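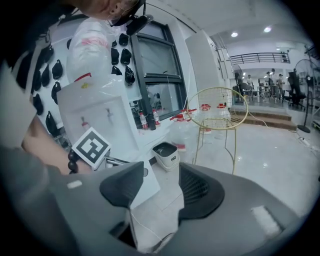 The test floor at Lamomis opens at eight, and by a quarter past the first gripper of the day has been carried through its calibration. The operator presents a printed marker to the camera, tilts it, draws it back and tilts it again, while a colleague at a laptop watches for the moment when the software loses track of the pattern. The routine takes a few minutes. It is repeated for every device, every morning, and the results are entered in a log that now runs to 967 entries.

Lamomis was asked last spring to compare two hand-held grippers for Bielecka, a firm that supplies equipment to small packing workshops. Both devices work on the same principle. A person carries the gripper by hand, performs an ordinary task with it, and the recorded movements are later used to train a robot arm. Bielecka wished to know which of the two its customers could use for a full shift, and which would produce recordings that an arm could follow without repair.

The first device, the Allel, is the older design. It has a broad housing, and its fingers close by means of a spring-loaded trigger. The second, the Mundum, is lighter and uses a sliding grip under the palm. On paper the Mundum held the advantage in nearly every respect, and the team began its work expecting to confirm this.

"We had more or less written the first page of the report before the trial began," said Piret Lill, who directs the program. "That page was not used."

The trial was built from 54 household and workshop tasks. Some were simple, such as moving a bottle from a shelf to a box. Others required the operator to fold cloth, turn a cap, or pass a small object from one hand to the other. Each operator worked with both grippers, in an order set by drawing lots, and no session lasted longer than two hours. In all, the team collected almost 2000 recordings.

Weight proved to matter less than balance. Operators described the Mundum as pleasant for the first half hour and tiring after that, as its camera sits far forward and pulls the wrist down. The Allel is heavier, but its mass lies close to the hand. Effie MacKinnon, who led the operator interviews, noted that several people changed their preference between the first session and the third.

The cameras told a different story. Both devices use a wide lens, and both depend on seeing enough of the room to work out where they are. Plain walls and shiny floors cause difficulty for any system of this kind. The Mundum recovered its position quickly after being turned toward a blank surface. The Allel sometimes drifted for several seconds, and recordings made during such a drift had to be discarded.

Lesia Pasichnyk, the engineer responsible for the tracking software, spent much of the autumn on this single fault. Her first approach was to place more markers around the work area. It helped, but workshops do not welcome printed cards on every surface, and the cards soon become scuffed. Her second was to adjust the exposure settings so that bright ceiling lights no longer washed out the upper part of the view. This reduced the drift considerably, and the change has been passed to the manufacturer.

Replay on the robot arm formed the last stage. Priit Dzene ran the recordings on a bench-mounted arm with fingers matched to each device. Cloth remained the hardest material. The Allel's tapered fingers could slip under a folded edge, while the blunter pads of the Mundum tended to push the fabric away - a result that operators had predicted in their interviews. With bottles and boxes there was little to separate the two.

There is also the matter of upkeep. Urmas Bite, who maintains the equipment, has replaced the trigger spring in one Allel 2 times and reports no failures in the Mundum, although he regards its cable connector as poorly placed.

The report sent to Bielecka on Mon 24 December recommends the Allel for cloth and mixed work and the Mundum for short sessions with rigid goods. It further recommends that neither be sold without a day of operator training. A second round, with revised finger pads for the Mundum, will start once the new parts have been delivered.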